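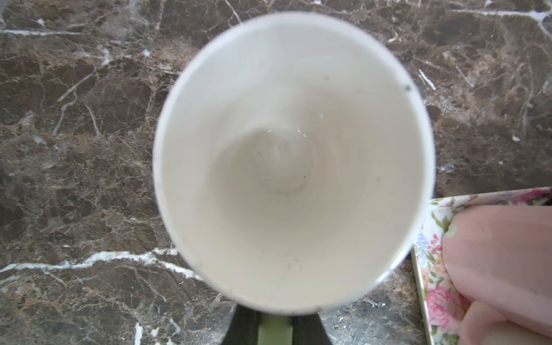 Kevin Ticona wrote in to say that he rinses his mug under the tap, leaves it in the sink overnight and has never seen the harm in it. He wanted to know whether a stain at the bottom is dirt or just color, and whether anyone should care.

I took his letter to Rajkumari Gautam. She ran the tea counter at Stiltier for many years and still teaches a class there in October on looking after everyday cups. We talked at her kitchen table one morning, with a pot of black tea between us.

"It's both," she said. "Tea leaves a film. The film is thin and it isn't going to make you sick, but the next cup sits on top of it, and after a while you are tasting last week."

A rinse takes away what is still liquid, she said. What dries on the glaze stays there. She uses a soft cloth and baking soda, and if the ring is old she makes a paste and lets it sit while she does something else. She doesn't like steel wool. It scratches the glaze, and then the scratches hold the stain better than the smooth surface did.

I asked about soaking overnight.

"For a glazed mug, fine. For a mug with a chip on the foot or the rim, no. The water gets in where the glaze is missing. Then you put it in the microwave and wonder why the handle is so hot."

Her own cups don't match and never have. She told me she once owned a full set, 5 cups with saucers, bought as a wedding present by an aunt, and that she was relieved when the last saucer broke. People who came to the house were careful with the set. They held the saucer with two hands and didn't ask for more tea.

"Now everybody has a color," she said. "You remember you were green. You go back to green."

She prefers a tray to carrying cups by the handles. She likes one with a pattern, too, because a plain white tray shows every drip and a busy one forgives you until you get back to the sink. 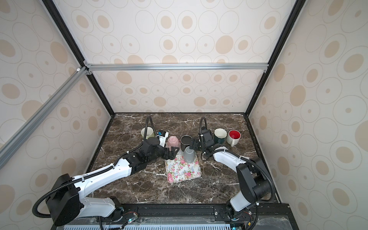

A gray cup upside down on the rose tray, and a pink mug on its side.

On the question of upside down or right side up, Gautam has changed her mind. She grew up turning every cup over, and her mother would have been ashamed to do otherwise. These days she turns them over only until they have drained.

"If you leave a cup upside down on a flat tray, the steam has nowhere to go. You lift it in the evening and there's a ring of water, and the inside smells like a cupboard. So I drain it, dry it with a towel, and stand it up."

I said that a cup standing up collects dust. She agreed that it does, if you own too many of them. A cup that gets used every day doesn't have time.

Does the tray need the same care? She wipes hers with dish soap and warm water and keeps it out of the dishwasher. She lost one that way, a tray from Koskela with a printed border. More than 100 washes, by her guess, and the border had gone from blue to almost nothing.

Stone counters were the next thing on my list, and Trilok Dhillon had asked about them too. He has marble at home and finds rings on it. Gautam said the rings on marble are often etching, where something acidic has dulled the polish, and no amount of wiping will bring it back. Lemon tea will do it. So will vinegar, which people reach for when they are trying to clean.

"Use the tray. That's what it's for. Put the lemon on the tray as well."

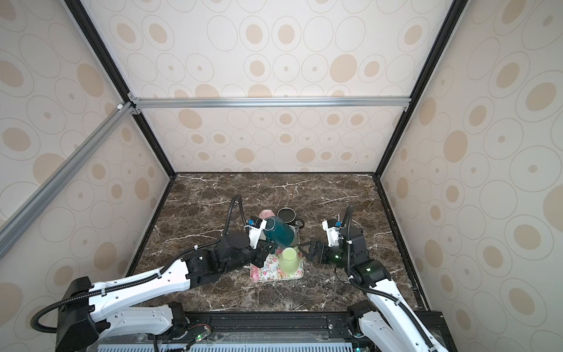
Putting cups away is the part of the class that gets the most argument. Gautam wants the bottles and glasses handled first, while the table is still crowded, and the heavy mugs last. Others start with whatever is nearest. She doesn't mind a mixed group of things, a teal bottle along with green glass and mugs, as long as each one ends up standing. A cup on its side, like the lime-green one on the tray, is the one she would pick up before any other, since a round cup on a smooth tray needs only a bump to get going.

She doesn't stack mugs. Cups without handles can go two high if they were made to nest, she said, and otherwise they grip each other and you chip one getting them apart. If two are stuck, she puts cold water in the top one and stands the bottom one in warm water, and waits.

I asked what she would say to Kevin Ticona about his mug in the sink.

"Tell him to wash it before he goes to bed. It takes less time than the letter did."

Then she poured the last of the tea, and we went over the dates for the class.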